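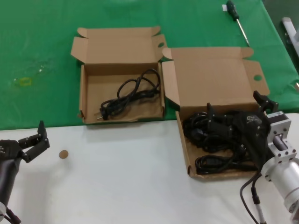
Section 4. Connecting the Orkska Display to Your Electric Meter

The Orkska display shows how much electricity your home is using, what it costs at your current rate, and how much you have used since your last bill. It receives this information by radio from the electric meter. It does not control the meter and cannot change your rate plan.

Complete Section 3 (Opening Your Online Account) before you begin. The display cannot be connected until the account is active.

4.1 Before You Start

Have the following at hand:

- Your Otero Energy account number, printed at the top right of your bill
- The meter number, printed on the face of the meter below the bar code
- The 18-character install code on the label on the back of the display

The letters O and I are not used in install codes. A character that looks like either one is a zero or a one.

Customers in apartment buildings should confirm the meter number with the building manager. Meters in a shared meter room are not always arranged in the order of the apartments.

CAUTION: Do not open the meter cover or break the meter seal. No step in this guide requires you to touch the meter. If the seal is already broken, stop and call Customer Service.

4.2 Choosing a Location

Place the display indoors, on a shelf or table, on the side of the home nearest the meter. Thick masonry, metal siding and large appliances weaken the signal. Do not place the display on top of a microwave oven or behind a television.

You may move the display after it has been connected. If the signal bars fall to one or none, return it to the earlier location.

4.3 Registering the Display

1. Sign in to your online account and select Devices.

2. Select Add a Display. If you have more than one service address, choose the correct address first.

3. Enter the meter number. Leave out any spaces or dashes.

4. Enter the install code and select Submit. The page will show Request Received.

5. Plug in the display and wait for the start screen.

6. Press and hold the center button until the word SEARCHING appears, then release it.

7. Leave the display in place. The search stops after 21 minutes if no meter has been found.

8. When the display reads CONNECTED, press the center button once to reach the main screen.

NOTE: The first cost figures may read zero. Rate information is sent separately from usage information and normally arrives by the following morning.

If the display reads NO METER, check the install code in your online account, move the display closer to the meter, and repeat steps 6 through 8. After three attempts the account is locked for the rest of the day.

4.4 Entering Your Rate

Customers on a standard Otero Energy plan do not need to enter a rate. Customers who buy their supply from another retail provider must enter it by hand, as follows:

1. Find the supply charge and the delivery charge on your bill. Both are given in cents per kilowatt-hour.

2. Add the two charges together.

3. On the display, select Settings, then Price, then Manual.

4. Enter the total and select Save.

Some bills give the price per 1,000 kilowatt-hours. In that case, divide the price by 1,000 before adding it. Fixed monthly charges and taxes should not be included — the display has no means of spreading them over the billing period, and the total will differ from your bill by at least that amount.

If your plan has different prices for different hours, select Time of Use in place of Manual and enter each period separately. Periods may not overlap. 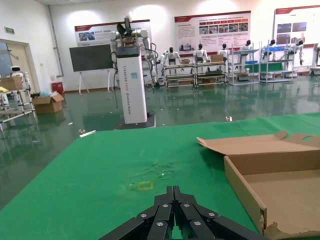
BUMARURA, 3 May 2023

Notice to customers in the Bumarura and Mladenović service areas. Displays running software version 102 may show the previous month's rate after a price change. Usage readings and bills are not affected. To correct the displayed rate:

1. Select Settings, then About, and check the version number. If it is not 102, no action is needed.

2. Select Update and confirm. Do not unplug the display while the progress bar is showing.

3. When the display restarts, select Price and compare the rate with your most recent bill.

Customers who entered a rate by hand will need to enter it again after the update. See 4.4.

4.5 Moving or Closing an Account

Remove the display from your online account before your service ends. Select Devices, then the display, then Remove. A display that remains registered to a closed account cannot be connected at a new address until Customer Service has released it.

Stored usage history is erased when the display is removed. To keep a copy, download it first from the Usage page of your account.

Continue to Section 5, Setting a Monthly Budget Alert.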